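Kinau 白色工作台面（单板供货）

制造：Kusedwood
系列：Kinau
配套桌架：Zurkach（另购）
配套浅盒：Gu（另购，无盖）
产品页维护：Mingxuan Jia

用途

Kinau 是供小件摆放、分拣和装盒工位使用的白色台面，以单板形式供货，不含桌架、线槽和照明。台面上没有刻线、孔位和印刷标记，使用者可按自己的布局贴定位标签。需要预开孔的用户请选择带孔版本，订货时在备注栏写明孔径和中心距，现货板不补开孔。

规格

长度：1593 mm
颜色：白（仅此一色）
四角：小圆角
前沿：直边
后沿：直边，可贴墙
桌架安装点距短边：200 mm
安装螺钉：11 枚，随板附带
附件：螺钉一袋，角部保护件一套，纸质安装单一份

宽度按订单裁切，以订单确认书所列尺寸为准。长度不可更改。两块台面拼接使用时，短边对短边，接缝下方须有桌架横梁支承，不得悬空。

表面与反光

白色台面的主要用处在于对比。深灰、黑色的小件放在上面轮廓清楚，掉落的碎屑和灰点也容易看见，收工时不必侧着光找。表面为低光泽，顶灯照射时不产生明显光斑，物件下方只留较软的影子。若工位只有一侧有灯，影子会拉长，浅色小件的边界随之变得不易辨认，建议在对侧加一盏同色温的灯。

背景墙宜选浅灰或白。墙面有污迹不影响使用，但深色踢脚或彩色挂板会在台面后沿形成一条色带，拍照记录时需要另行裁掉。 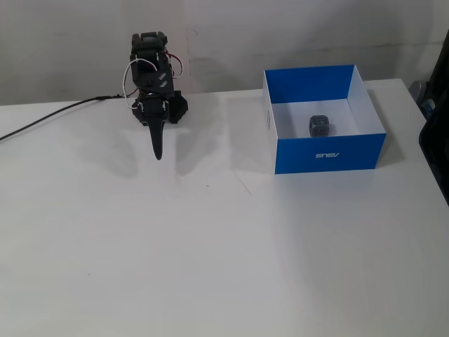

小件直接放在纸盒底板上时，盒底颜色最好与台面接近。白色内壁的盒子与 Kinau 台面亮度相近，视线在台面与盒内之间移动时不需要重新适应；外壁则相反，颜色越鲜明，盒口位置越容易确认。牛皮纸本色的盒子可以用，但深色小件落在盒角时较难分辨。

盒子与容器

台面不限制容器品牌。常见做法是利用现成的包装盒：去掉盒盖，保留底盒，直接放在台面上使用。选盒时注意以下几点。

盒壁高度。浅盒便于从上方取放，深盒适合防止小件弹出。盒壁过高时，靠近使用者一侧的内壁会挡住盒底前半部分。
盒底平整度。底板鼓起的纸盒在台面上会转动，应换掉或在底面四角贴防滑点。
盒口毛边。裁掉盒盖后留下的毛边应修齐，以免勾住手套或布料。
印刷。外壁上的文字和标志对使用没有影响，可将有字的一面朝前，作为摆放方向的记号。

Gu 浅盒按上述要求制作，内白外蓝，底面已贴防滑点。Gu 浅盒不与台面捆绑销售，也不附盖。纸质盒体受潮后会变形，不要放置湿的物件。

摆放

盒子一般放在台面后半部，前半部留空，供小件暂放和清点。手腕活动时不会碰到盒壁，前沿也不会因堆物而被占满。盒子略微转一个角度并无妨碍，盒口四边不必与桌沿平行；需要每次放在同一位置时，在盒角外侧贴两段直角胶带即可。

大件物品靠边放置时，应确认其重心在台面以内。倚靠在桌沿外侧的物品会对边缘施加侧向力，长期如此可能使角部保护件松动。

线缆

Kinau 台面不带穿线孔。需要在台面上走线时，从短边一侧引入，沿斜线或后沿拉到用电位置，避开取放区域。细线可用可移除胶贴固定，每隔一段贴一处；接头附近留出少量余量，不要绷直受力。粗电源线应从台面下方走，由 Zurkach 桌架的横梁夹固定。 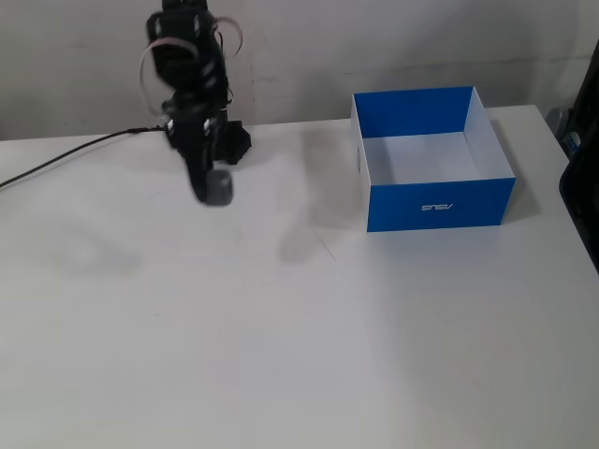
图：白色台面，蓝色无盖纸盒靠近后沿放置，盒体略转角度。

安装

1. 将 Zurkach 桌架放在最终位置，用水平尺检查两个方向。
2. 台面背面朝上，放在铺有软布的地面上，检查安装孔内有无碎屑。
3. 两人抬起台面，翻正，放到桌架上，后沿与桌架后梁对齐。
4. 确认两端安装点距短边均为 200 mm。
5. 装入全部 11 枚螺钉，先不拧紧。
6. 从中间向两端依次拧紧，使用手动螺丝刀。
7. 揭去表面保护膜，装上角部保护件。

保护膜揭去后，表面可能残留少量胶痕，用微湿软布擦拭即可。台面与墙之间可以不留缝；如墙面不平，后沿会出现局部空隙，可用白色密封条填补。

清洁与维护

日常清洁用干布或微湿布，自后沿向前沿擦，最后处理四角。散落的细小颗粒先用软毛刷扫走，再擦拭，直接擦会在表面留下细划痕。圆珠笔、记号笔痕迹可用少量中性清洁剂处理，停留时间不宜过长。不要使用钢丝球、研磨膏和含氯漂白剂。

热锅、焊台和热熔胶枪不得直接放在台面上。需要裁切时加垫板。台面背面每年检查一次螺钉，松动者重新拧紧；桌架经常移动的工位应缩短检查间隔。

白色表面长期受阳光直射，颜色会有变化，变化速度与朝向有关。台面上固定放置的盒子下方可能出现色差，定期挪动盒子可减轻这一现象。

订货与交付

台面按块订购，采用平板包装，竖直运输。收货时先检查包装四角，有压痕的应当场拍照，并在签收单上注明。自收货起 7 个工作日内可申报运输损伤，逾期按正常使用处理。1 月订单的排产时间较长，具体交期见订单确认书。

裁切宽度的订单一经确认不可退换。标准宽度台面可退，前提是保护膜未揭、螺钉袋未拆。

备件

角部保护件、螺钉袋和防滑点可单独订购。订购时请提供板背标签上的批次号；标签脱落的，提供订单号。Zurkach 桌架的横梁夹属于桌架备件，不在本页订购。

尺寸与安装问题由 Latifa Hajji 答复，询问时请附桌架型号和房间可用长度。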